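Chapter 13
Writing the Brief for a New House

In this chapter you will learn:
how a brief differs from a wish list
how to talk with a household about its ordinary day
how to record what you hear so that a designer and a builder can both use it
how to deal with people who want different things from the same house

Introduction

By this point in the book you have bought your plot, at least on paper, and you have been through the soil report, the access, the drains and the patience of the planning office. It would be natural to want to start drawing. Most students do, and I remember very well how cross I was as a young site assistant when I was told to put my pencil away and go and have a cup of tea with the clients instead. I went, sulking a little, and came back with pages of notes about dogs, piano practice and a grandmother who wouldn't sleep on the ground floor. Every one of those notes ended up changing the house.

The brief is the document that comes out of those cups of tea. It sets down in plain words who is going to live in the house, what they do all day, what they own, what they can spend and what they would be sorry to lose. It may run to a couple of pages or it may fill a folder. Some firms have a printed form for it and some use an exercise book, and I've seen good and bad examples of both. What matters is that someone who has never met the family can pick it up and begin to picture their week.

Throughout this chapter we shall follow a single job, a detached house on a corner plot at Letgate, built by Geller for the Vasilakis family. The designer was Uthai Pongsiri, and he has kindly let us use his notes, crossings-out included. You will see that he went down a blind alley or two, and I would ask you to be gentle with him, as you will certainly go down a few of your own.

Wishes and needs

When people first sit down to talk about a house of their own they tend to talk in rooms. They want a big kitchen, a proper study, a bathroom with a window. The Vasilakis family began in just this way, with a list stuck to the fridge to which everybody had added something over the winter, and the list was longer than the plot could ever have held. Uthai read it through with them, thanked them for it, and then asked what had happened in the house on the previous Saturday, from the moment the first person got up.

It's a lovely question and I recommend it to you. Nobody feels foolish answering it. In their case it brought out that breakfast went on until nearly noon in shifts, that the front door was hardly used because everyone came in past the bins, and that the "study" on the list was wanted by two people for quite different purposes, one of whom needed silence and the other of whom played the trumpet. You can't get any of that from the word "study".

A wish names a thing. A need tells you about an activity, who does it, when, and what gets in the way. Your job when writing a brief is to work patiently back from the first to the second, and to keep the original wish written beside it in the family's own words, so that they can recognise themselves when they read the document. I can't say strongly enough how much goodwill is lost when people find their pet phrase has been tidied into something they never said!

The dull jobs

Please don't let your clients hurry you past the chores. People are a bit embarrassed by them, and will cheerfully spend an hour on the view from the landing and half a minute on where the washing goes. Yet clothes, towels and bedding travel round a house all week long. They come off in one room, are washed in another, hang about in a third and are folded wherever there happens to be a clear surface, and the brief ought to follow them the whole way. Ask who does the folding and where they stand to do it. Ask how high they like the worktop; 900 mm is a common height, and suits a good many people, though a tall person will thank you for raising it. Ask what is done with coats when it has been raining.

The same goes for recycling, muddy boots, pet food, parcels and the vacuum cleaner. Write down the size of anything awkward. A cupboard that turns out 200 mm too narrow for the ironing board is a small thing on a drawing and a daily nuisance for as long as the family lives there. 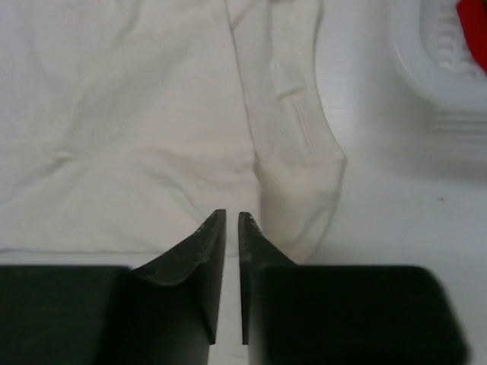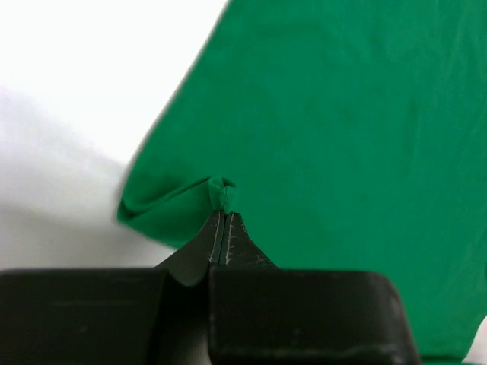

Holding the first meeting

Try to hold the first meeting in the family's present home, however cramped or untidy they tell you it is. You will learn more from their hallway than from any form. Go with a colleague if you possibly can, one of you to talk and the other to write, and swap over halfway through if your hand gets tired.

Begin with the people. Take down everyone who will live in the house, including the ones who are away in term time and the ones who may come to stay for good in a few years. Ask about steps, hearing, eyesight and sleep. These are private matters, so say plainly why you are asking and leave a pause afterwards. Uthai's notes from this part of the evening are very short, and there is a line in the margin reading "come back to this when the boys have gone up", which I think was wise of him.

Then move on to the day, the week and the year. A house that works nicely in July may be a misery once the lights go on at four o'clock, and people moving from a flat often haven't thought about where garden chairs spend the winter.

Leave money until everyone has warmed up, but don't leave it until you are putting your coat on. The brief needs a figure for the building work, a separate one for fees, and a sum held back for surprises. If the couple glance at each other before they answer, make a note to ask again.

Key terms

Brief: a written account of a household's needs, means and preferences, agreed before design work begins.

Schedule of rooms: a table, drawn up from the brief, listing each space with its use, its users and its approximate size.

Fixed item: something the client will not give up, such as a piece of furniture, a tree or a moving date.

Contingency: money set aside for costs that can't be foreseen.

Before you read on

Choose a household you know well, but not your own, and ask one member to take you through an ordinary weekday. Write down what you are told without correcting it. Then ask a second member about the same day, and keep both accounts safe, as you will need them in Section 2, where we look at how Uthai dealt with the trumpet.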